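Loton Workshop Course
Unit 6: Framed Glass: Handling, Surface and Cleaning
Handout, 03/01/2025

6.1 Scope

This unit covers small frames with a single glass pane, up to 700 mm on the long side. Larger units and anything with a sealed cavity are treated in the November block. Read section 6.3 before the practical.

6.2 Terms

Pane: the sheet of glass.
Frame member: any one of the sides holding the pane.
Rebate: the step cut into the frame member, in which the pane rests.
Edge cover: the width of glass hidden by the rebate. For course work the minimum is 6 mm on every side.
Face: the side of the frame intended to be seen.

6.3 Work surface

The surface must be flat and free of grit. Particle board is acceptable: it stays flat under light loads and is cheap to replace once marked. Its weak points are the cut edges, which shed chips, and its poor tolerance of standing water. Sweep the board before each frame is set down. Spray goes on the cloth, never directly over the board.

A surface walled at the left, right and back keeps small parts from rolling off. It also limits reach. Keep at least 50 mm between the frame and any wall so that fingers can get under each side. Pale, plain walls are preferred for inspection, as a patterned background makes smears hard to find.
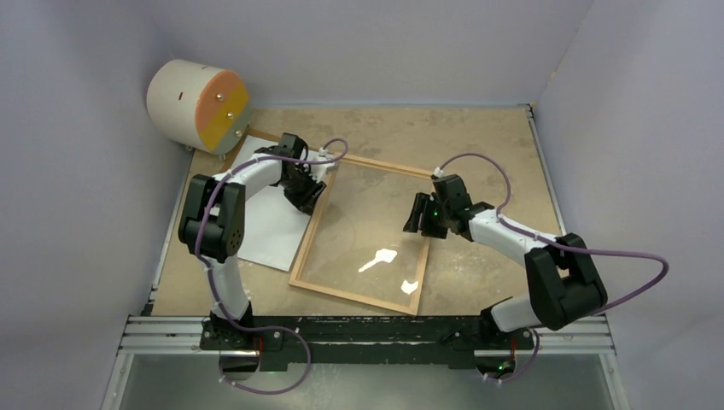

6.4 Lifting and turning

Hold the frame by its members. Do not press on the pane. A corner may be used to steady or slide the frame, but a full lift takes two opposite sides. To turn the frame over, raise one long side until the frame is upright, change grip, then lower it. Check the joints for movement first; a loose corner is repaired before any cleaning.

6.5 Cleaning

Dust the members with a dry brush, working outward from the pane. Wipe the glass with a lightly damp lint-free cloth in straight, overlapping strokes, then dry it with a second cloth. Finish at the rebate line, where residue collects. Inspect from a low angle on both sides.

6.6 Practical

Each pair cleans and inspects one frame. Record joint condition, edge cover and visible defects on the Olteanu sheet. Allow 7 minutes for inspection. Chipped panes go in the marked bin and are not cleaned.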